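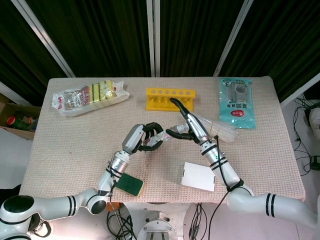 Photo: Haris Radonjić

Home | What's On | Days Out | Village News | Contact

Reading time: 4 minutes

Print this page | E-mail this to a friend

A day at the Drollunbridge cloth fair
Posted 05/01/2009 by Verena Rainer

I had been promising myself a trip to the Drollunbridge cloth fair ever since my aunt came home from it with a car boot full of curtain lining and a cold, and this winter I finally went. I took my neighbour Mahtab Rashti along, partly for the company and partly because she can tell good linen from bad with her eyes shut, and I can't do it with mine open.

We set off far too early, as I always do, and had to sit in the car park with the heater on and a flask of tea until the doors opened. Parking was £2, coins only, so do empty the jar on the windowsill before you leave. The fair fills the old weaving sheds down by the river, and although they have put in proper lighting it is still a cold place to stand about in. Mahtab had on two jumpers and I was very jealous of both.

The stalls go in long rows, with furnishing fabrics nearest the entrance and dress fabrics at the back, and in between you get all the odds and ends that I love best: tape, tassels, boxes of old buttons, a man who mends shuttles. We made straight for the table linens. I was after something for the kitchen that would stand up to grandchildren, and Mahtab talked me into waffle weave, which I had only ever thought of as a thing for towels and hospital blankets. Nadja Bachmann, who runs the Verel stall, was very patient with us. She explained that the little squares are made by letting some threads float over the others, so that the cloth pulls itself up into ridges and hollows as it comes off the loom. It shrinks terribly the first time you wash it, she said, and you should always wash it before you hem it (I thought of a certain set of napkins at home and said nothing).

After a bowl of leek soup in the canteen, very good, though I could have done with more bread, we joined the tour of the upper floor. Clifford Lévesque took us round. He came over from Quebec to study weaving, married into one of the mill families and has been here ever since, and he is one of those lovely talkers who starts on warp tension and ends up on his mother-in-law's funeral without your noticing the join. The mill had 378 people working in it at its busiest, he told us, and you could hear it from the church. There is one loom still running up there. He set it going for us and the noise went right through the soles of my shoes! Mahtab asked if she could have a go and to my astonishment he let her throw a few rows on the little hand loom by the window, and she was quite pink with pleasure all the way down the stairs.

I was less taken with the Marti hall, where the curtain people are. There was some handsome heavy stuff in there, dark greens especially, but the aisles were so tight that you couldn't stand back to see how anything hung, and with curtains that is really all you want to do. Perhaps they could borrow some of the space from the café next year.

One of the stewards told us they had sold 2,000 tickets by lunchtime, and I can well believe it from the queue for the ladies'. Go early if you can, and wear thick socks. I came home with four metres of oatmeal waffle, a bag of buttons I had no need of and a card for a man in the next valley who re-covers footstools. Mahtab bought nothing at all until we were nearly out of the door, then went back for a roll of blue ticking that had to travel home between us with its end resting on the handbrake.

The next fair is in May, when they open the river path as well and you can walk up to the dye house.

Print this page | E-mail this to a friend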